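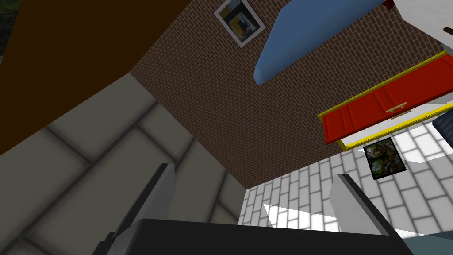

*Kitchen ceiling and upper walls, computer rendering.*

**July 31, 2019. Kitchen ceilings, damp, and the Wendcombe flats**

Quick one this month, writing this between two site visits so forgive the typos.

Ceilings. Third summer running it's the top thing in the inbox. Brown rings over the stove, paint coming down in flakes, that gray bloom in the corner where the wall cabinets stop. Most of it isn't a leak. It's steam with no place to go.

What we know so far from Wendcombe: 43 kitchens on the list, top floor worst. The old extractor fans vent into the roof space and not outside. Whoever signed that off is long gone. Coelho (the contractor) has priced new ducting at $934 a unit, fan included, painting not included. We asked for painting included. Waiting.

Trorside is further along. Ducts are in, ceilings get primed next, then two coats. If you live there and you've already painted over a stain yourself, please say so before the crew turns up. Ordinary wall paint over a water stain will bleed through again by December and then everybody is cross.

If you're doing your own ceiling, the short version:

- Find out where the water comes from first. Turn the fan on, hold a sheet of toilet paper to the grille. Should stick. If it drops, fan's dirty or the duct is blocked.
- Wash the grease off. Sugar soap or plain dish soap, rinse, let it dry overnight.
- Scrape anything loose. Old building? Get the paint tested for lead before you scrape or sand. Test first, really.
- Stain-blocking primer on the ring and a good hand's width past it.
- Then paint the WHOLE ceiling. Patches show, even with paint out of the same can.

Roller on a pole, goggles, hat you don't like. Start at the window and work away from it.

On money. The repair fund will pay back up to $300 for primer, paint and a replacement fan, one claim per household, reciepts needed. Photos of receipts are fine. Photos of the ceiling are nice but we can't pay on those. Idport residents, you're in the scheme too now, that was settled last month, sorry it didn't make the June issue.

Somebody asked about anti-mold paint. It helps a bit in a bathroom. In a kitchen with a dead fan it buys you one winter. Spend it on the fan.

Also asked: can I keep the lids on and skip the fan. Lids are good! Do the lids. But you still want the fan, and leave it running ten minutes after you've finished cooking.

Long poles, dust sheets and the good stepladder are in the Trorside store, sign them out in the book and bring them back clean. The short stepladder is still missing. If its in your hallway we would love it back, no questions.

Humidity meters: we've ordered 80, small ones, free, one per kitchen. Wendcombe top floor gets first pick, then whoever writes in. Anything over 60 percent for days on end, let us know and we'll put you on the visit list.

Next issue: gutters.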